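Search products, guides, forum
Search

Toteck Planner 2 – Motion and Grasp Software for Two-Arm Robots

Shared 19 times

Toteck Planner 2 is the control and planning software from Erholm for robots with two arms and one camera at each wrist. It takes a task such as "put the bottle in the door of the refrigerator" and makes from it a set of arm motions which respect the joint limits, the cables and the furniture. It runs on the computer you already use for your arms, and it does not need an internet connection after the license is installed.

Most of our customers work in homes or in rooms that are arranged like homes. For this reason the new version gives much attention to things with hinges. A door which stands open is difficult for a planner. It is thin from one side and wide from the other, it has shelves with lips, and it can move when the arm touches it. In version 2 a door is its own kind of object. You tell the software where the hinge is, or you let the perception module propose it, and from then on the door and everything standing in it are treated as one body that can turn.

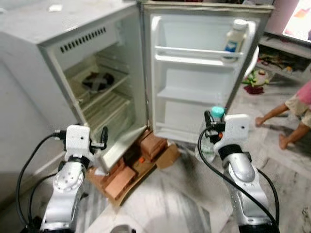

Kobe Smits wrote to us after the first week with the update that the hinge proposal was correct for his kitchen cabinets but came too slowly for his liking, and that he would prefer to draw the hinge line by hand every time. Both ways are possible. Under Settings, Doors, choose "Manual hinge" and the proposal is switched off for the whole project.

What is in the package

Toteck Planner 2 comes as three modules. You can start them separately, but they share one map of the room.

Scene: builds the map from the head camera and the wrist cameras. The head camera gives the large shapes. When a gripper comes close to its goal, the wrist camera takes over and the map is made finer in that region only. You can set the distance at which the change happens. The standard value is 400 mm, and for narrow shelves we recommend 200 mm.

Reach: plans the motion for both arms together. One arm can carry while the other waits in a safe position, or both can work at the same time. The planner keeps a moving zone between them, and you can see this zone in the viewer as a yellow band.

Grip: chooses where to close the fingers. It was written for parallel grippers with two fingers. Bottles, jars and tubes are supported from the start. For a transparent bottle the module looks first for the cap, which is normally easier to find than the clear wall, and it estimates the body from there. 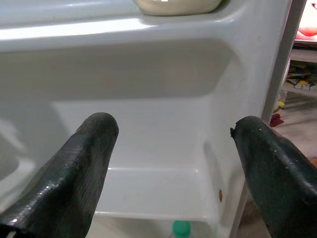 The Grip module also has a setting named "Clearance at lip". It tells the arm how high a bottle must be lifted before it can pass over the front of a door shelf. If you set it too low, the planner will refuse the motion and write the reason in the log. If you set it too high, the bottle may come too near to the shelf above. Please begin with the standard value and change it in small steps – the effect is larger than one expects.

Floors and reflections

Polished stone and tile were a weak point in version 1. A bright reflection on the floor could be read as an edge, and the arm then took a long way around something which did not exist. Malsha Akanda and Ashraful Sheikh from our perception team rewrote this part. The Scene module now compares views from different wrist positions. A real edge stays in its place when the camera moves, and a reflection does not. Hard shadows are tested in the same manner.
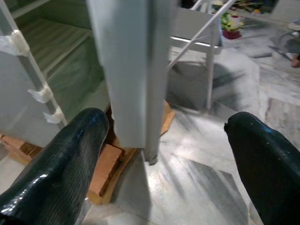
Low objects near the floor get a separate layer in the map. In this layer the planner keeps the fingers farther away than in the rest of the room, and it reduces the speed. You can turn the layer off, but then the "Floor guard" lamp in the viewer becomes red and stays red until you turn it on again.

People in the room

The Scene module can mark a person as a region where no arm may plan a path. This is a planning function. It is not a certified safety function and does not replace the emergency stop, the force limits of your arms or an operator who watches. Please read the safety chapter before the first start.

Working on a table

Table tasks use the same modules with a different profile. Load "Table, mixed objects" and mark the corners of the surface in the viewer. The planner then decides the order in which the objects are taken. Usually it begins with those that block the way to the others. If you want a fixed order, drag the names in the task list and press Lock.
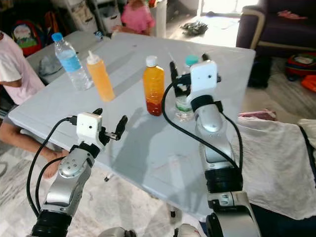

The cables are part of the arm model too. You enter their length and the two points where they are fastened, and Reach keeps a free space for the loop. Without this entry the planner assumes that there is no cable, and it may choose a path in which the loop pulls objects over.

Requirements

Two arms with joint position control, at least six joints each
One head camera and two wrist cameras, calibrated
Linux computer with a separate graphics card
Parallel grippers with two fingers (other types on request)

Drivers for the Sarkar arm controller are included. The driver for Skanidby grippers is a separate download and is free of charge for license holders.

License and updates

One license covers one robot, that is, one pair of arms. Updates within version 2 are free. Owners of version 1 can change to version 2 at half price until the end of February. Old project files open in the new version, but the doors must be entered again.

For a trial license or a question about your arms, please write to Lakmal Amarasinghe in our sales office and name the arm model, the gripper and the camera type. Technical questions go to Þröstur Brøndum.

Page updated 19 November 2024

2 comments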